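Munemard's new goalkeeper still has boxes in the hallway and a fridge with nothing in it but eggs and hot sauce. She moved to town three weeks ago, after the club agreed a deal with Drololum, and she has hardly stopped smiling since.

"I said yes before my agent finished the sentence," she says, tucking her feet up on the couch. "He was trying to be all serious about it, going through the bonuses, and I was already looking at bus routes to the training ground!"

She is 22, she will wear 22 on her back, and no, she didn't plan it that way. The kit manager had a short list of free numbers and that one jumped out. Next year she'll be 23 and the joke will be over, she says, but she'll keep the shirt.

Her last season at Drololum was a strange one. She started 20 league games, more than she had managed in her whole career up to then, and the team still finished in the bottom half. She talks about it with real fondness all the same.

"I learned how to lose a game on Saturday and be any use to anyone on Monday. At 19 I couldn't do that. I'd sulk for days. My coach there used to make me write down one good thing from every match, even the awful ones, and some weeks it was just 'nice goal kick, second half.'"

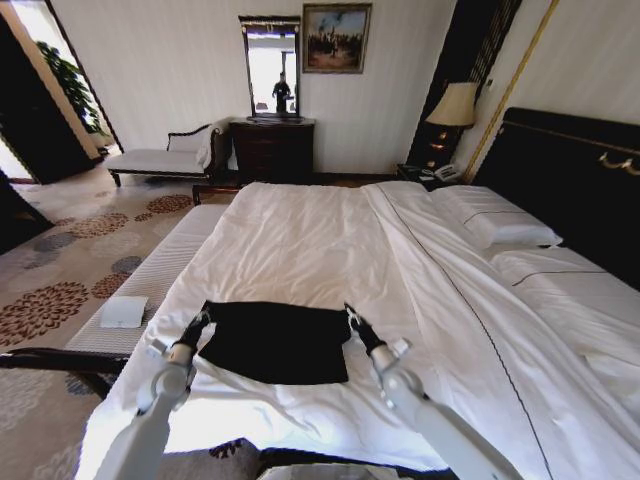
The move came together fast. Munemard had watched her in April, in a wet and fairly miserable away game at Minum where she saved a penalty and then, from the corner, came for the ball and missed it completely. She was sure that had finished her chances.

"I found out later they liked that I came for it. The keeper coach told me he can fix the timing, but he can't make somebody brave. I've been thinking about that ever since - I might get it printed on a mug."

Preseason has been hard. There are two sessions most days, and the keepers go out early, before the rest of the squad has finished breakfast. She loves it. She gets up off the couch at this point to show how she's been told to set her feet for a cutback, a half step narrower than before, and does it again in slow motion in case it wasn't clear the first time.

"It feels so wrong! And then somebody shoots and you're already there. I've been doing it in the line at the grocery store."

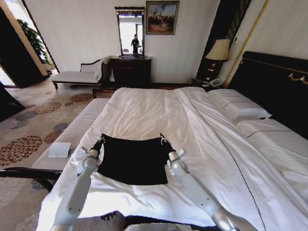 White bedding and a square of black cloth

She won't walk straight into the team. There are 3 keepers in the squad, and last year's number one is fit again after her shoulder surgery. The two of them have been sharing rides to training, and the new arrival has nothing but praise for her.

"She talks through everything. Why she stood there, why she punched and didn't catch. I want her shirt and she knows I want it, and she still stays out late to hit crosses at me."

The first home game is against Naidoo, who came up last season and play with a lot of width. Her parents have their tickets already, and her little brother has asked whether he can sit behind the goal. She told him to pick the end with the noisy fans and bring a coat.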